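Journal > Keltville Days > August

2 min read

Flowers today, and my hands still smell of stems! I'd promised Tamsin Ferreira one decent bouquet for her mother's lunch, and of course I left all of it until after breakfast, with the radio on and my coffee going cold on the windowsill.

I went for something yellow, because her mother likes yellow, and then I couldn't leave it alone and in went purple (little ones, they stick up over everything else) and some red lower down, half under the leaves. I laid it all on the big pale table with the long dark green wrapped thing and stood there dithering over ribbon for far too long.
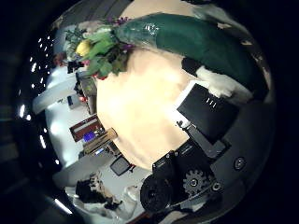 Yellow, purple and a bit of red, on the big table

Tamsin rang in the middle of it to ask if we could do paper in "a sort of sea color," which could mean anything. I said yes anyway. Blue-green, then? I love that ribbed stuff, the way the ridges go all bright when the light hits them. Kolberg had a roll for $2 last summer and I should have bought the shop out, but I was being sensible (never again).
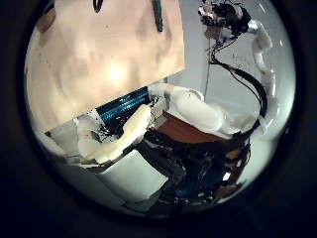

Photo: Ezeani / Keltville Days

Lunch was toast standing up. Then a walk out past Grirkard to clear my head, and I came back with a stone in my shoe and no milk, the one thing I went out for.

I still need to write the card. Tamsin wants something short, and everything I come up with sounds like a dentist's reminder. I'll try again after supper, and I must remember to ask her what time she's coming by.

Older entries | Newer entries | About | Contact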